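Tastetti

From the Virnville Home Robotics Wiki
Categories: Simulators, Paid kits, Household tasks

Tastetti is a paid simulation kit for people who want to teach a household robot to do table chores without owning the robot, the table or the house. It's made by Ogola, a small software outfit, and it comes as a download with a set of rooms, a pile of objects, a list of tasks and a scoring tool. I've been running it on my home machine since July and I wrote most of this article, so if it wanders off into my own experience now and then, that's why. Edit away if you've used it more than I have.

Contents
1 Background
2 What you get
3 The dining room
4 Cameras
5 Scoring
6 Price and license
7 Reception on this wiki
8 Known problems
9 See also

Background

Ogola started out selling furniture models to people who do room layouts (you can still find the old catalog if you dig around their site). Somebody there worked out that a chair with sensible weight and a proper collision shape is worth a lot more to robot people than a chair that only looks nice, and the first Tastetti came out of that. Version 1 was pretty bare. You got a kitchen, a desk and a handful of things to pick up, and if you dropped a mug it sometimes went straight through the floor and kept going.

The current release is Tastetti 2, which is the one this article covers. The page on version 1 got merged in here on November 7, 2019, and I left out the parts about the old installer since it isn't offered anymore and we'd all like to forget it.

The name doesn't mean anything as far as I can find. I asked on their support list and got a smiley back.

What you get

The object library in Tastetti 2 has 839 items. That sounds like a huge number, and it is, but you should know that color variants are counted separately, so a plate in four colors is four items. Even so there's plenty to work with: dishes, glasses, cutlery, food packets, books, cloths, chairs, lamps, picture frames, and a lot of little odds and ends that are there to get in the way. I like the odds and ends best! A robot that can clear a clean table doesn't impress me much, and one that can reach past a crumpled napkin without sweeping it onto the floor does.

There are 80 tasks in the box. Each one is a short text file with a starting layout, a goal and a time limit, and you can open them in any editor and mess with them. Most are of the "move this to there" kind. A few are longer, like setting a place for dinner, and those are where my own controller falls apart every time. You can write your own tasks too, and the format is friendly enough that I had one working the first evening.

You also get:

- A viewer, for watching a run live or playing one back
- A recorder, which saves joint positions and camera views together
- The scoring tool (see below)
- A printed-style manual in PDF, fairly good up to the chapter on grippers and thin after that

What you don't get is a trained controller. New buyers miss this all the time and then come and ask here why the arm just sits there. You bring the brains, Tastetti brings the room. There's a tiny demo script that waves the arm back and forth so you know the install worked, and that's all it does.

The dining room

Everybody who buys the kit ends up spending time in the dining room, because the tutorial is set there and so are a lot of the harder tasks. It's a simple place. There's a big dark reddish-brown table with a bit of gloss on it, upholstered chairs in a greyish blue, pale walls and a basket-weave parquet floor. The small stuff on the table moves around from task to task, and you can shuffle it at random with a setting in the task file. Glass is what makes this room tough. A clear drinking glass on shiny wood hardly shows up at all, and the shallow glass bowl isn't much better, so anything you've trained on bright plastic blocks is going to have a rough first day.
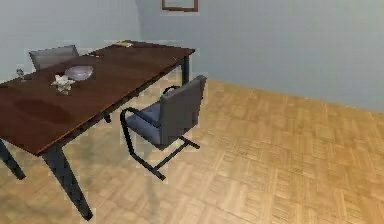

My own first week went on chairs, which I didn't see coming. In Tastetti the chairs are real physics objects with a weight, and if your arm clips a backrest the chair slides. Then your next reach is planned around a chair that isn't where it used to be, and off we go. You can pin the furniture down with one line in the task file. I'd do that for the first few days and then take it off again, or you'll be training a robot for a house where the chairs are bolted down.

Reflections are baked into the look of the table but they do change with the camera angle, so don't expect a simple color threshold to hold up. Shagufta Gilani, who runs the monthly build night in Virnville and has put more hours into this kit than anyone I know, got around it by training on the depth view first and adding color late. Her notes are linked from her user page. I tried it her way and my grasp rate on the bowl went from hopeless to merely bad -- a big step for me!

Cameras

You can place as many cameras as your graphics card will put up with. The standard setup has a fixed room view, a second fixed view and one that rides along with the arm. The riding one is the most useful for close work and also the most annoying to look at, since half of what it records is whatever happens to be behind the thing you care about. Expect a lot of wall and a lot of floor.

I'd say keep those dull views in your training data anyway. I threw mine out at first, thinking they were wasted disk space, and my controller got badly confused whenever it turned away from the table. It had simply never been shown a blank wall and had no idea what to do about one. Once I put them back in, it calmed down and learned to swing around until it found something. 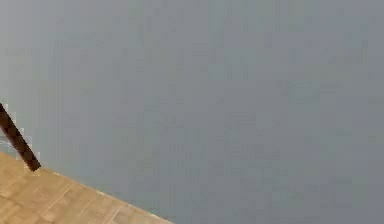 A recorded Tastetti 2 view: mostly plain grey, with parquet-like wood in the corner and the end of a dark rod.

Picture quality in the recorder is set to "small" by default, and you get soft, blocky images from that. There's a "full" setting in the same menu. It makes bigger files, naturally, and on my machine it slows the run down enough that I only use it for clips I want to show people. If your project depends on fine edges, switch it before you record anything, because there's no way to sharpen up an old recording after the fact.

One more camera tip. The field of view is written in radians in the task file and shown in degrees in the viewer. I lost an entire Saturday-sized chunk of my life to that one.

Scoring

The scoring tool replays a recorded run and gives you a page of results. It checks whether the goal was met, how long it took, how far things got dropped and whether anything was bumped that shouldn't have been. You can weight those however you like. Out of the box, bumping is hardly punished at all, and I think that's a mistake: my early runs scored well while shoving half the tableware to one side.

It will also compare two runs side by side, and that's the feature I'd miss most if I switched to something else. You pick a pair, hit play and watch where they split off from each other. Nine times out of ten I can spot my own bug right there.

Results save as plain text. There's no online leaderboard, though people on this wiki keep a table of their own on the talk page.

Price and license

Tastetti 2 costs $230 for a single-seat license, paid once. Small updates have been free so far. You can use it for hobby work, schoolwork and published research, and you can share pictures and clips from it, but you can't pass on the object models themselves. For a company seat you have to write to Ogola and ask, and I don't know what they charge.

There's a trial that runs the kitchen only. It's worth grabbing to see if your graphics card is up to it, but don't judge the whole kit by it -- the kitchen is left over from version 1 and it's easily the weakest room.

Reception on this wiki

Opinions here are split, and the talk page gets lively. People coming over from Lorkley, the other kit a lot of us started on, tend to love how quickly Tastetti gets going and grumble about how little you can change in the physics. Lorkley lets you fiddle with friction for every single surface. Tastetti gives you three choices (low, normal, high) and that's your lot. For table chores I've been fine on normal. If you're doing anything with cloth, I'd stay with Lorkley for now, as the napkins in Tastetti are stiff little lumps that don't fold or drape.

For my money it's a good buy for somebody past the blocks-on-a-plain-table stage who wants a room with some furniture in it. A complete beginner would be better off with a free simulator and a weekend of patience first.

Known problems

- Thin objects jitter when they're held tightly. Loosen the grip force a notch.
- The viewer forgets its window layout if you close it during playback.
- Random shuffling can start a glass right at the table edge, and it falls before the clock starts. The run still counts as a fail. Set an edge margin in the task file.
- Clear glass shows up as holes in the depth view on some graphics drivers. Ogola says it's being looked at.
- Undo in the task editor only goes back one step.

See also

Lorkley
Depth cameras, choosing one
Grasping clear objects
Virnville build night, meeting notes
Talk: Tastetti score table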